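Trodau cherche batteur / batteuse (sludge, black, un peu de crust)

Groupe formé il y a 6 ans, deux démos, un album sorti en août chez Solard. Notre batteur part vivre à l'étranger, on se quitte bons amis mais il nous faut quelqu'un vite. 3 dates déjà calées, on ne veut pas annuler.

Ce qu'on joue : lent, lourd, puis blast sans prévenir. Pas mal de breaks, des morceaux longs. Si tu ne jures que par le clic, ça va coincer — on joue sans, sauf en studio.

Ce qu'on cherche :
- double pédale propre, endurance
- ton propre matos (cymbales, caisse claire, pédales), le reste est au local
- deux répèts par semaine, le soir
- envie de tourner, camion, sol dur, etc.
- niveau : peu importe le diplôme, on veut t'entendre jouer

Le local est chez Mkhize, boxe partagé avec Sikari, accès à toute heure. Loyer divisé entre tous, 20 euros par mois et par tête. Coin cuisine à l'étage.

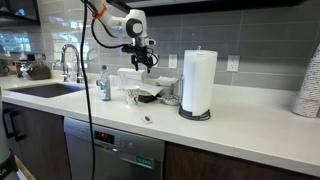 Le coin cuisine : essuie-tout et mouchoirs sur le plan de travail.

Côté sous : personne ne vit du groupe. Les cachets passent dans l'essence et le prochain enregistrement. On a 400 euros en caisse, voilà, vous savez tout.

Auditions : deux morceaux de l'album à préparer, au choix, plus une demi-heure d'impro avec nous. On envoie les pistes sans batterie sur demande. Débutants s'abstenir, désolé, pas le temps cette fois. Pas de limite d'age.

Le groupe : Marietjie Lekota (chant), Grigoris Kontogiannis (guitare), Ji-hoon Seok (basse, samples). Le son en concert c'est Aleksi Tikkanen, il sera là aux auditions.

Pour répondre : message via la page du groupe, avec un lien vers un enregistrement — même pourri, même au téléphone. Dites aussi quels soirs vous êtes libre et si vous avez le permis. On répond à tout le monde, parfois tard.

Annonce mise en ligne le 28 octobre 2019. Faites tourner svp.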